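The Second Life of the Kitchen Table

Most households buy a kitchen table once or twice and then stop thinking about it. It gets used for breakfast, homework, bills, haircuts, seed trays and the occasional argument. A good one will take all of that for decades. When people do replace a table, it is often for reasons that have little to do with the table itself. The chairs gave out first, or the family moved to a place with a smaller kitchen.

That is starting to change in towns like Janbridge, where a growing number of people are having old tables repaired. Faton, a repair shop on the east side of town, took in almost 4,000 pieces of furniture last year, and tables made up the largest share. Ten years ago the shop mainly caned chairs.

Part of the reason is price. A new solid wood table that seats six costs more than many families want to spend, and the cheaper ones are hard to fix once a corner swells or a leg fitting strips. An older table, even a plain one, was usually built so that it could be taken apart. The top unscrews from the apron. The legs come off. If the glue has failed in one joint, that joint can be cleaned out and glued again without touching the rest.

The other part is size. Older tables tend to be narrow, and narrow tables suit the way people live now. A top 30 inches deep will go against a wall and still hold a meal for two, and with a leaf up it will hold dinner for six. The Tapsell drop-leaf, made in this region for most of the last century, is the one the shop sees most. It has a single drawer at one end and a gate leg that squeaks. Owners ask for the squeak to be left alone more often than you would think. 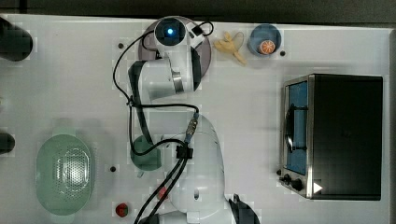 Surface is where opinions split. Bare scrubbed wood is pleasant to eat at and bad at hiding red wine. Oil needs topping up, at least every November before the heating has been on long enough to dry out the boards. Varnish is tough until it chips, and then the whole top has to come back. Paint is the easiest of all to touch up at home, though it shows every dent. Linoleum, which was glued onto kitchen tables by the thousands after the war, has come back into fashion, and a sheet of it will cover a top too scarred to sand.

A common mistake is sanding too much. Veneered tops were often sold as solid wood, and the veneer on a later table can be thinner than a playing card. Check the edge before you start. If the grain on the top does not carry over and down the side, put the sander away and try a scraper, or just clean the top with soap flakes and warm water. A lot of what looks like damage is old polish.

Heat marks are another matter. The pale ring left by a hot dish is moisture trapped in the finish, and it will sometimes lift with a dry cloth and a warm iron held there for a few seconds. A black ring is in the wood and is there for good unless it is bleached. Some people put a fruit bowl over it.

Then there are the legs. A table that rocks may be standing on an uneven floor, so move it before you cut anything. If it still rocks, shim the short leg. Shortening the other 3 is how a dining table becomes a coffee table. Felt pads wear down at different rates and should be changed as a set.

Brindetti, a secondhand furniture store two streets from Faton, sends its worst pieces over for repair and sells them on with the work listed on a tag. The tag gives the wood, the joints that were reglued and the finish used. The store says customers read it closely and often ask about the finish – mainly whether it is safe to roll pastry on. Most are, once fully cured, but curing can take 23 days for an oil finish in a cool room, and few buyers want to wait that long to use a table they have just carried home.

For anyone shopping on their own, bring a tape measure and a flashlight. Look underneath first. Old repairs show up there, along with woodworm holes, missing screws and the pencil marks of whoever built it. Sit at the table before you pay. Some aprons are too deep for modern chairs, and a chair with arms may not go under at all.

Faton takes repairs by appointment, and the next open dates for tables start Mon 30 May. Loose leaves and drawers can be dropped off at any time, as long as they are labeled.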